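5 Fitting the Sella door closer

Read this section through before starting. The Sella is a surface-mounted closer for single-leaf interior doors. It is supplied for left-hand or right-hand fitting and needs no change of parts between the two. Fit the door and its hinges first (section 3) and check that the leaf swings freely by hand through its whole travel.

CAUTION: The spring is under load from the factory. Do not remove the end cap marked with a red dot. Units returned with this cap disturbed are not covered by the Drastum warranty.

5.1 Before you start

You will need:
Paper template 1679 (in the box, folded inside the lid)
Drill and 4 mm bit
Cross-head screwdriver
Hex key (supplied)
Spirit level

Check the leaf material. On solid timber, use the long screws in bag A. On hollow doors, use the sleeve bolts in bag B and drill right through the leaf. Bag B bolts must not be used in solid timber.

Note: On panelled doors the body must sit on the flat top rail and must not bridge a groove. If the rail is too narrow, order the Grudano backing plate, which is sold separately.

5.2 Fixing the body

1. Close the door. Tape the template to the hinge side of the leaf with its long edge level with the top of the door and its short edge on the hinge line.

2. Mark the body holes on the leaf and the shoe holes on the head of the frame. Remove the template and keep it.

3. Drill pilot holes 30 mm deep for bag A screws. Vacuum the dust out of the holes.

4. Offer up the body with the speed valves facing the hinges. Drive all the screws by hand until they just grip, check the level, then tighten in diagonal order.

5. Fix the shoe to the head of the frame. Leave the arm off for now.

5.3 Connecting the arm

1. Push the main arm on to the square spindle and secure it with the hex screw. The arm should lie parallel to the leaf.

2. Set the forearm length so that, with the door shut, the forearm stands at a right angle to the frame. Lock the sleeve nut.

3. Swing the main arm out to meet the forearm and join them with the pin. Some resistance from the spring is normal at this point.

4. Open the leaf part way and let go of the handle or knob. Stay clear of the closing edge.
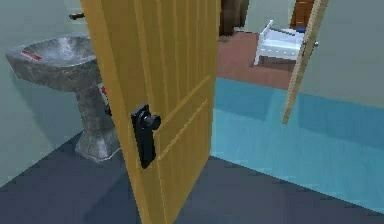 5.4 Setting the speed

Valve 1 controls the main sweep and valve 2 controls the last part of travel before the latch. Both are set at the factory to a medium rate.

1. Turn valve 1 clockwise to slow the sweep. Adjust by one eighth of a turn at a time and test after each change.

2. Repeat with valve 2 until the latch engages without slamming.

CAUTION: Do not unscrew either valve beyond the face of the body. Oil will escape and the unit cannot be refilled.

5.5 Maintenance

Check the screws and the arm pin after the first 300 openings and every January after that. Wipe the body with a dry cloth. Do not oil the spindle. For spare arms and covers, quote the code on the underside of the body to Szekeres Parts.

Section 5 revised 8 July 2025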